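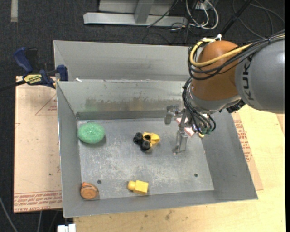 How to Read a Poker Tournament Structure Sheet Before You Pay

Every live tournament has a structure sheet. It is usually a single page, sitting in a plastic stand next to the cage, and it tells you most of what you need to know about how your evening is going to go. Most players pick one up after they have busted, to find out why.

I did this for years. Then I started reading the sheet before handing over the money, and I have since lost at a more dignified pace. You need the sheet, a pen and a few minutes in the parking lot.

Step 1: Find the real price

The number on the poster is the price in the way that the number on a concert ticket is the price. A buy-in is normally split between the prize pool and the house, and the sheet should show both parts. My local game at the Oddale Card Room is advertised at $70. On top of that there is an optional staff add-on, paid at the desk, which gets you extra chips.

Optional is a generous word. If the add-on is cheap and the chips are a decent fraction of a starting stack, everyone takes it, and if you don't, you sit down with less than everyone else. Treat it as part of the price. Write the full amount at the top of the sheet and circle it.

While you are at it, look for the words "re-entry" and "rebuy." A re-entry means you bust, go back to the desk, pay again and get a new seat. A rebuy means you stay where you are and hand money across the table while people watch. Decide now how many of either you are willing to pay for. You will not make a better decision about it at eleven at night.

Step 2: Turn the starting stack into big blinds

Rooms love to advertise big stacks because big stacks cost nothing. A chip is a piece of clay with a number on it and the room can pick whatever number it wants. What counts is how many big blinds you get, so divide the starting stack by the big blind at level one.

Oddale runs an old-fashioned small-denomination structure: 1000 in chips, with blinds of 2 and 5. New players see that stack and feel insulted. It's 200 big blinds, which is plenty. The Fulter, across the river, hands you a tower of chips you need both arms to carry, opens with a big blind to match, and leaves you with far less room than it looks like you have. The Fulter is always full.

Step 3: Look at the clock and the jumps together

Find the level length. Longer levels mean more hands between increases, and more hands mean more chances for the better player to do something about being the better player. If that isn't you, shorter levels are your friend, and I say this with affection.

Level length on its own can fool you, though. Run your finger down the big blind column and see how quickly it grows. A gentle structure goes up in steady steps. A rough one doubles, and then doubles again, and by the second break the table is passing the same short stacks back and forth like a cold.

Here is what to mark with your pen:

Any level where the big blind doubles.
Any level that seems to be missing. Some rooms cut the in-between levels so that staff can go home, which is reasonable of the staff.
The level where the antes start, and who pays them. A big blind ante is now common and hits one player per hand for the whole table.
The last level before each break, when small chips are usually colored up.

If the level length changes partway down the page, it will be in small print, and it will get shorter. I have never seen it get longer.

Step 4: Check when late registration closes

Late registration is the window in which people can still stroll in and buy a full stack. Find the level where it ends and do the big blind sum from Step 2 again, using the blinds at that point. This is what a latecomer gets for the same money you paid on time.

If the answer is healthy, you can finish your dinner. If it's down to a dozen or so blinds, the last few entries will be shoving almost from the moment they sit down, and your careful plans should allow for them. Either way, the prize pool is a guess until this window closes. A room that announces payouts earlier is being optimistic on your behalf.

Step 5: Read the payout table as if you were going to finish last in the money

Everyone looks at first place. Look at the bottom line. At a lot of smaller events the minimum cash is barely more than the entry, and if you took the add-on and fired a second bullet, you can make the money and still be out of pocket. There's a special drive home for that.

Then see how many places get paid for your likely field size. The summer event at the Conceição gets over 200 entries and pays a respectable slice of them, but the curve is steep, so most of the money sits with the final table of 9. A Wednesday-style weeknight game might pay only a handful of places with a flatter curve. Neither is wrong. They ask for different kinds of patience.

If there is a guarantee, read the line under it. Look for "subject to minimum entries," a phrase that turns a guarantee into a mood.

Step 6: Read the house rules on the back

There is a back. Turn the sheet over. The things worth finding are:

Whether phones are allowed at the table, and what happens if yours rings during a hand.
Whether one oversized chip put out without a word counts as a call. It usually does.
How players are moved when tables break, and whether a moved player can be dealt in right away.
Whether the room can change the structure. It can, and the sentence saying so is always the last one.
Whether deals are permitted at the final table, and whether the floor will run the numbers for you.

If a rule is unclear, ask the floor before cards are in the air. The same question asked in the middle of a large pot will be treated as a strategy.

Step 7: Put it all somewhere you will find it again

I keep mine in Zaltard, which is a notes app with a spreadsheet bolted onto it by someone who was in a hurry. A paper folder works just as well. For each event I save the full price, the big blinds at the start, the big blinds at the close of registration, the level length and the minimum cash. One row each.

After a few months you'll be able to compare rooms side by side, and you may discover that the game you complain about is the best value within driving distance. Oddale came out ahead on nearly every column of mine. The coffee is terrible and I have added a column for it.

Check the date on the sheet each time you visit. Rooms revise them quietly, usually in January, and the old ones stay in the plastic stand until they run out.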